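Filed under: Get Involved / Food & Community

Bread bakers wanted for the Nornum sourdough swap

We're looking for home bakers who would like to spend a season trading loaves, starters and notes with other people who think about flour far too much. If you bake at least one loaf most weeks and don't mind a stranger telling you it needs more salt, please write to us!

The swap runs through October. Each baker is matched with 4 others nearby, and every second week you all bake from the same bag of flour and meet up to taste. Last year we did a rye month that went sideways for almost everyone (mine could have held a door open) and it was still the best month of the bunch. This time we're adding spelt, and a batch of stone-ground wheat from the Salameh mill.

You don't need a fancy oven. A heavy pot with a lid is plenty, and we have 2 to lend. You do need to be able to get to the hall on Zendard Street for the tastings, and to be fine with your loaf being sliced up and passed around a table of people with opinions. Beginners are welcome as long as you've kept a starter alive for a month or so. Teenagers can join with a parent.

There is a $70 fee, which covers all your flour and the hall. If that's hard right now, say so in your note and we'll waive it, no questions.

To apply, tell us what you bake, what keeps going wrong, and which evenings you're free. A few sentences will do — we read every one. Send it to Jadwiga Sikora at the Nornum front desk by April 25, 2025.

Bring your own board and bread knife to tastings, with your name taped on.

Comments

petra_m: Did the rye month last year and my starter never recovered, but I'm signing up again. Is the spelt whole grain?

Jadwiga Sikora: Half and half, Petra. Come back, we missed your caraway loaf!

dough_dad: Can I apply with my daughter as one baker or do we each need a spot?

Jadwiga Sikora: One spot is fine, you'll share the flour.
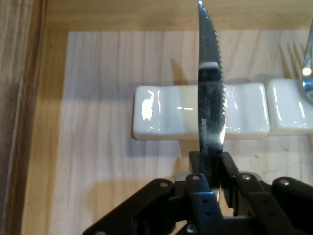

lowell: Gluten-free bakers allowed? I've been working on a buckwheat loaf since winter and would love some fresh tasters.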